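**Mondden is looking for robot operators – sorting and table tasks**

We are a small team that collects examples for a learning system. The examples are made by people. An operator guides two robot arms through a simple job, the arms repeat the movement, and everything is recorded. Until now we have 677 accepted recordings, and for the next part of the project, called Trundimar, we need more hands. 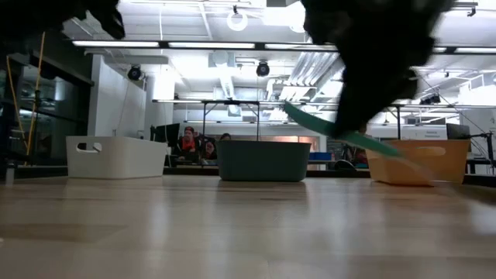

*The three bins of the sorting task, with a green item in the gripper.*

**What you will do**

You will work on the spoon task. Spoons of different colors must be picked up from the table and put in a container. Shiny handles are difficult for the cameras, so we want many examples with them, in many positions. You also write a short note after each recording: accepted, repeated or rejected, and why. A failed grasp is not a problem, but please do not hide it in the notes.
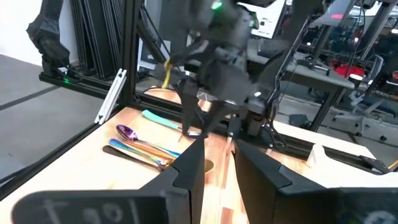
Photo: Wanda Adamczyk / Mondden

**What we ask**

- You are 18 or older and can stand for a longer time
- You have steady hands and normal color vision, with glasses or without
- You can read and write simple English
- Experience with robots is not necessary. Gonçalo Ramalho will train you for 2 days, and the training is paid

One shift has 11 recording blocks with breaks between them. The work can become repetitive, and we prefer to say this before you apply.

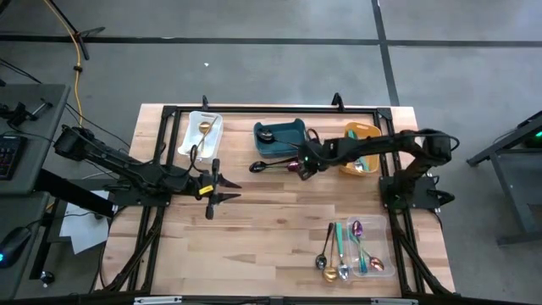

*Spoon task: both arms over the table, containers along the far side.*

**What we offer**

You receive 178 euros per shift, paid every second week, also when a shift must stop for technical reasons. The first shifts are in August at our Diklow location. Travel costs inside the city are paid back if you keep the tickets.

**How to apply**

Please send a short letter (half a page is enough) to Ozan Bozkurt at the Diklow office. Write which weeks you are free and if you prefer mornings or afternoons. A CV is welcome – a photo is not needed. Questions about the contract go to Pieter Vermeulen.

Published June 6, 2022. The call stays open until all places are filled.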